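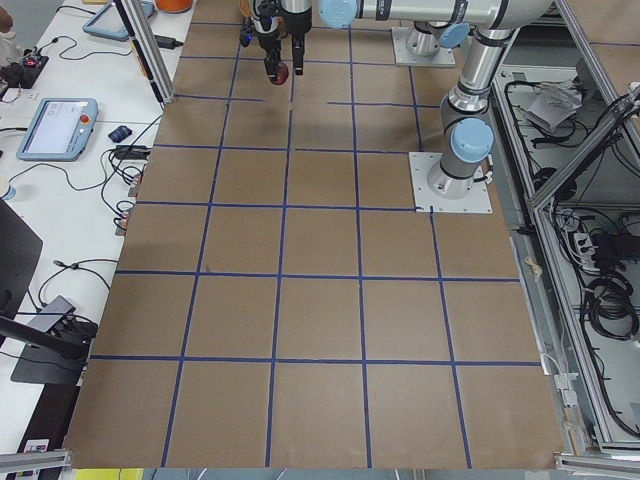 Masking tape, also called painter's tape in some of its forms, is a pressure-sensitive tape made of thin, easily torn paper coated on one side with adhesive. It is used mainly in painting, to cover areas that are to be left bare, and for light marking and labeling. The adhesive is weak compared with that of packing tape, so the strip can be pulled off again without leaving much behind.

Construction

The backing is usually crepe paper. Small wrinkles pressed into the paper let it stretch a little, and the tape can then be eased around a shallow curve. The backing is soaked with a binder to keep paint from seeping through. A release coat on the upper side allows the roll to unwind cleanly. Flat-backed tapes, which have no crepe, give a sharper paint line but do not stretch.

Adhesives are based on natural rubber, synthetic rubber, or acrylic. Rubber grips quickly and is cheap, but sunlight and heat harden it. Acrylic takes longer to reach full strength and holds up better near windows.

Types

General-purpose masking tape is tan or cream and should be removed within a day or so. Painter's tape is commonly blue or green and is made to stay in place longer. Low-tack versions are sold for wallpaper and fresh paint. High-temperature tapes are used in auto body shops, where painted panels are baked.
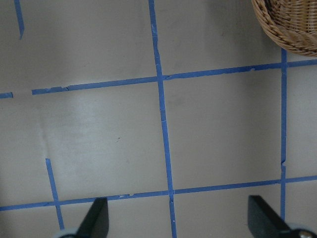

Floor and table marking is a secondary use. Theater crews tape the outline of a set onto the rehearsal floor, and teachers mark out lanes or squares in gymnasiums. Layouts put down by eye tend to wander. Strips of blue painter's tape laid across a pale gray tabletop, for instance, can form a usable grid of large squares even though the lines are not quite straight or parallel. Where accuracy matters, a chalk line is snapped first and the tape set against it. Tape on floors wears at the crossings — the upper strip catches on shoes — and is generally replaced rather than patched.

Application and removal

Surfaces are wiped free of dust and allowed to dry. The tape is laid in short lengths without pulling, because stretched tape shrinks back and lifts at the ends. The edge next to the paint is pressed down with a putty knife or a fingernail. Most painters remove the tape while the paint is still slightly soft, drawing it back over itself at a low angle. If the paint has hardened, the edge is scored with a blade.

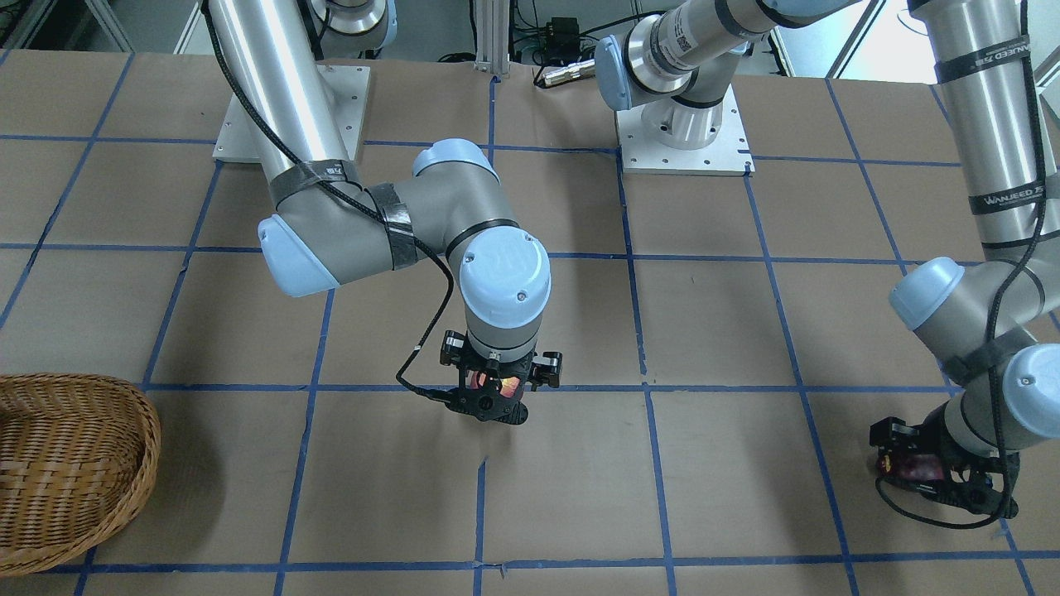 Residue left by old tape can often be rolled off with a thumb or softened with mineral spirits. Solvents should be tried on a hidden spot first, especially on varnished wood.

Storage

Rolls are kept flat in a cool, dry place. Edges that pick up grit no longer seal, and a roll that has been left in a hot vehicle may split into slivers as it is unwound.

See also

Duct tape
Drafting tape
Kraft paper
Chalk line

Last edited February 13, 2018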